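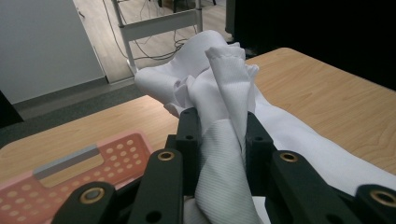

Calado White Twill: Cloth and Drape

Gallery page, Verncombe sample room
Compiled by Valtteri Ahonen, January

Calado is the white twill stocked at Verncombe for table linen and light curtains. It is woven by Bresteck and finished by Kokmont. The present stock came in as 3,081 meters, of which 2,939 meters passed inspection as first quality. The remainder was set aside for samples and seam trials.

This page covers the look of the cloth when it is gathered and when it lies flat. It supplements the swatch card, which shows only a pressed square and gives little idea of how the fabric folds. Weights, shrinkage values and price breaks are on the card and are not repeated.

White twill, gathered and crumpled, on a pale oak-grain tabletop
The upper part of the cloth stands in a tall twisted peak. The gathered section below it shows the diagonal twill stripe, faintly. To the right the fabric lies flatter and catches the light.

Notes to the gallery

Surface
The face is smooth with a slight shine. The shine comes from the finish and from the long floats of the weave, and it changes with the angle of view. Under flat overhead light most of it disappears and the cloth can be mistaken for a plain weave. With light from one side, raised areas go bright and the inside of each fold turns gray. Customers comparing whites should do so on flat, pressed cloth only. A crumpled piece will read as several different whites at once.

Twill line
The line is fine and low in contrast, as expected in a white cloth with warp and weft of the same shade. It is easiest to find where the fabric is drawn into lengthwise gathers, and hardest on broad, bright areas. If the face and the back need to be told apart, check the direction of the line before cutting and mark the back with a chalk cross. On Calado the line runs up to the right on the face. Turned over, it runs up to the left. Do not judge this on a twisted piece.

Folds
Calado holds a soft crease. Bunched in the hand and released, it keeps part of the shape and has to be shaken out. Small folds near a gathering point are sharp; farther away they open into wider ones. For curtains this gives a full heading and a fairly straight fall. For tablecloths it means the cloth should be stored on a roll if it is needed at short notice.

A fold left under weight overnight will show as a line the next morning. The line comes out with steam. Pressing with a dry iron removes the line as well, but raises the shine along it, and the mark is then visible in side light.

Gathering
Two rows of long stitches, 6 mm apart, are enough to control the fullness. One row lets the folds roll over each other and the heading comes out uneven. Draw up both bobbin threads together and distribute the folds by hand before fixing. The cloth slides easily over itself, so pins should go in across the stitch lines.

Handling
Clean hands, clean table. The finish picks up gray from metal edges and from cardboard, and the marks do not always brush off. Lift the cloth from a table by a gathered portion; pulling at a single thickness near the cut edge will distort the weave. Loose ends fray quickly on the weft side. Overcast any piece that is going to be handled more than once.

Pressing
Medium heat with steam, from the back. Use a press cloth on seams. Let each section cool flat before moving it. The first pressing after washing takes longest and should be done while the fabric is still damp.

Availability
Stock is held on 28 rolls, full width. Cut lengths are taken from the open roll until it is finished, then from the next in sequence. All rolls are from one finishing run, so panels from different rolls can be joined in the same curtain. This will not apply to the next delivery, and anyone with a large job should reserve the whole quantity at once.

Sample lengths from the set-aside stock may carry a slub or a short finishing streak. They are suitable for testing drape, stitch length and dye, and are not sold for finished work. Ask at the cutting table and state whether the sample is to be returned.

Related pages
Calado: swatch card and care label text
Twill headings for light curtains
Kokmont finishes: reading the roll ticket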